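포그 더비

포그 더비(Fogh derby)는 켐브리지(Kembridge)와 프루컴(Prurcombe)을 연고로 하는 두 축구단이 맞붙는 지역 라이벌전이다. 두 마을 사이를 흐르는 포그강에서 이름을 땄으며, 강폭이 좁아 양쪽 서포터가 강을 사이에 두고 서로의 응원가를 따라 부를 수 있다. 실제로 따라 부르며, 가사는 대개 바뀐다.

두 구단은 같은 지역 리그에 속해 있고, 더비는 정규 시즌 두 차례에 지역 컵 대진이 맞으면 한 차례 더 열린다. 리그 우승과 관련이 있었던 적은 드물다. 강등과는 자주 관련이 있었다. 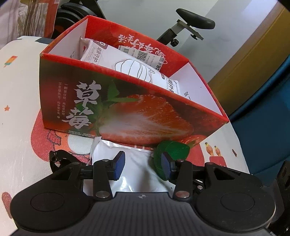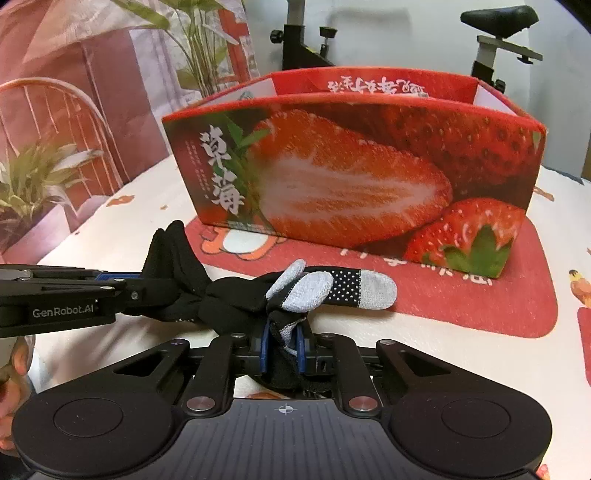

트로엘스 토프트는 이 경기를 두고 이기면 한 주가 편하고 지면 한 시즌이 길어지는데, 무승부가 나면 양쪽 모두 자기네가 이긴 줄 알고 집에 가니 제일 시끄럽다고 평한 바 있다. 더비의 통산 전적에서 무승부가 가장 많다는 점을 생각하면 강변 주민에게는 유감스러운 지적이다.

목차
1 역사
2 경기장
3 전적과 기록
4 주요 경기
5 응원 문화
6 트로피
7 중계와 후원
8 같이 보기

역사

두 구단의 기원은 하나다. 원래 강 양쪽 마을은 '포그 연합'이라는 팀을 함께 꾸렸으나, 홈구장을 어느 쪽 강변에 둘지를 놓고 갈라섰다. 켐브리지 쪽 구단사는 프루컴이 나갔다고 쓰고, 프루컴 쪽 구단사는 켐브리지가 나갔다고 쓴다. 두 책은 같은 인쇄소에서 나왔으며 표지 색만 다르다.

분리 직후 첫 맞대결에서는 양 팀이 모두 옛 연합 팀의 초록색 유니폼을 입고 나왔다. 주심은 갈아입을 것을 명했으나 양쪽 모두 여벌이 없었고, 결국 프루컴 선수들이 유니폼을 뒤집어 입는 것으로 합의를 보았다. 프루컴의 현재 유니폼이 탁한 연녹색인 것은 이 일에서 비롯했다고 알려져 있다. 구단은 공식적으로 이 색을 '세이지'라고 부른다. 켐브리지 팬들이 부르는 이름은 따로 있다.

초창기에는 선수 이동이 잦았다. 한 형제가 전반과 후반에 서로 다른 팀에서 뛰었다는 이야기가 전해지지만 당시 출전 명단이 남아 있지 않아 확인할 수 없다. 이후 양 구단은 상대 구단에서 뛴 선수를 같은 시즌에 영입하지 않는다는 신사협정을 맺었다. 협정은 문서로 남아 있고, 위반 사례도 문서로 남아 있다.

경기장

켐브리지의 홈구장은 브리지 레인으로, 수용 인원은 3000명이다. 이 숫자는 안전 점검에서 나온 공식 수치이며 한 번도 시험받은 적이 없다. 서쪽 스탠드에는 지붕이 있으나 비가 주로 서쪽에서 불어 들어와 동쪽 관중이 덜 젖는 경우가 많다. 원정석은 서쪽이다.

프루컴의 홈구장은 밀 필드다. 남쪽 골대에서 북쪽 골대로 갈수록 지면이 낮아지는데, 동전 던지기에서 이긴 주장은 거의 예외 없이 후반에 내리막으로 공격하는 쪽을 택한다. 켐브리지는 배수 공사를 핑계로 경사를 손봐 달라고 리그에 여러 차례 건의했다. 리그의 답변은 경사가 양 팀에 45분씩 공평하게 적용된다는 것이었다.

전적과 기록

리그 경기만 놓고 보면 양 팀은 지금까지 34차례 맞붙었다. 승패 집계는 출처에 따라 한 경기씩 차이가 난다. 안개 때문에 후반 도중 중단된 경기를 켐브리지는 승리로, 프루컴은 미완료 경기로 계산하기 때문이다. 리그 사무국의 기록지에는 해당 칸에 물음표가 적혀 있다.

최다 관중 기록은 브리지 레인에서 나온 1267명이다. 그날 무료 입장이 시행되었다는 사실은 켐브리지 구단 홈페이지에는 나오지 않고 프루컴 구단 홈페이지에는 굵은 글씨로 나온다.

더비 통산 최다 득점자는 프루컴의 공격수였던 플로렌시우 세이샤스(Florêncio Seixas)다. 득점 대부분이 머리로 넣은 것이었으며, 본인의 회고에 따르면 그중 하나는 코였다. 켐브리지 쪽 최다 득점자 자리는 오랫동안 논란거리였다. 프루컴 수비진이 기록한 자책골을 한 사람 몫으로 합치면 어느 켐브리지 공격수보다 많기 때문이다.

최다 퇴장 기록은 골키퍼 헤드비그 셰그렌(Hedvig Sjögren)이 갖고 있다는 설이 있으나 잘못 알려진 것이다. 셰그렌은 여자부 더비에서 한 차례 퇴장당했을 뿐이고, 그마저도 다음 주 징계 심의에서 취소되었다. 다만 판정에 항의하며 코너 깃발을 뽑아 들고 하프라인까지 걸어간 모습이 워낙 널리 회자되어 횟수가 불어난 것으로 보인다.

주요 경기

안개 경기

2월에 밀 필드에서 열린 경기로, 위에서 언급한 승패 논란의 진원지다. 켐브리지가 한 골 앞선 가운데 안개가 짙어졌고, 주심은 양쪽 골대가 모두 보이지 않는다며 경기를 멈췄다. 프루컴의 골키퍼는 중단 소식을 전달받지 못해 18분 동안 홀로 골문을 지켰다. 그는 훗날 그 시간대의 무실점을 개인 기록에 포함해 달라고 요청했다가 거절당했다.

조에가의 프리킥

켐브리지의 미드필더 토베 조에가(Tove Zoëga)가 여자부 컵 경기에서 넣은 장거리 프리킥을 가리킨다. 켐브리지 팬들은 하프라인 근처에서 찬 공이 그대로 골대 구석에 꽂혔다고 말한다. 프루컴 팬들은 크로스가 바람을 탔다고 말한다. 조에가 자신은 경기 직후 인터뷰에서 동료에게 패스한 것이라고 밝혔으나, 다음 시즌 인터뷰부터는 처음부터 골문을 노렸다고 답하고 있다.

두 개의 공

브리지 레인에서 열린 리그 경기 후반, 옆 훈련장에서 넘어온 공이 그라운드에 들어온 사이 양 팀이 각각 다른 공으로 득점한 사건이다. 주심은 두 골을 모두 무효로 처리했고, 경기는 득점 없이 끝났다. 이후 리그 규정에는 더비가 열리는 동안 인접 훈련장에서 공을 사용할 수 없다는 조항이 추가되었다. 훈련장을 쓰던 유소년 팀은 그 시간에 달리기를 한다.

응원 문화

켐브리지 서포터는 북을, 프루컴 서포터는 나팔을 쓴다. 양쪽이 동시에 연주하면 박자가 맞지 않는데, 이를 전술의 일부로 보는 시각이 있다. 프루컴의 전 감독 라그네이뒤르 흐비드(Ragnheiður Hviid)는 나팔 소리 때문에 자기 팀 선수들이 지시를 듣지 못한다며 자제를 부탁한 적이 있다. 서포터들은 부탁을 받아들여 다음 홈경기에서 나팔을 불지 않았고, 프루컴은 그 경기에서 크게 졌다. 나팔은 곧 복귀했다.

원정 서포터는 전통적으로 다리를 걸어서 건넌다. 다리가 보수 공사로 폐쇄된 시즌에는 상류 쪽으로 한참을 돌아가야 했으며, 이때 전반전을 통째로 놓친 켐브리지 서포터들이 입장료 절반의 환불을 요구했다. 프루컴 구단은 전반전이 지루했으니 오히려 이득을 본 셈이라고 회신했다.

응원가 가운데 가장 오래된 것은 양쪽이 공유하는 〈강물은 우리 편으로 흐른다〉이다. 포그강은 두 마을의 경계를 따라 흐르므로 가사의 지리적 근거는 양쪽 다 약하다.

트로피

리그 맞대결 두 경기의 합산 결과에서 앞선 팀이 '노'를 가져간다. 강에서 건져 올린 낡은 나무 노에 연도별 승자의 이름을 새긴 것으로, 합산이 동률이면 기존 보유 팀이 계속 갖는다. 무승부가 잦은 탓에 소유권은 좀처럼 바뀌지 않는다. 프루컴이 오랜만에 노를 되찾았을 때는 손잡이 쪽이 짧아져 있어 분쟁이 벌어졌는데, 켐브리지는 진열장에 맞추려면 어쩔 수 없었다고 해명했다. 현재 노는 프루컴 클럽하우스의 벽에 걸려 있고, 잘린 부분은 켐브리지 클럽하우스의 벽에 걸려 있다.

중계와 후원

더비는 지역 라디오가 중계한다. 해설자는 관례상 양 마을에서 한 명씩 나오며, 오프사이드 상황에서는 두 사람의 설명이 일치하지 않으므로 청취자는 종료 후 발표되는 점수를 따로 확인하는 편이 안전하다.

한동안은 탄산음료 회사 플리바노(Flivano)가 후원하여 공식 명칭이 '플리바노 포그 더비'였다. 계약에 따라 승리 팀은 경기 후 음료를 들고 단체 촬영을 해야 했으나, 무승부일 때의 조항이 빠져 있었다. 계약 기간에 열린 리그 더비는 전부 비겼다. 후원은 갱신되지 않았고, 남은 음료는 브리지 레인 매점에서 아직 팔리고 있다.

같이 보기

켐브리지 축구단
프루컴 축구단
포그 연합 (해체)
밀 필드의 경사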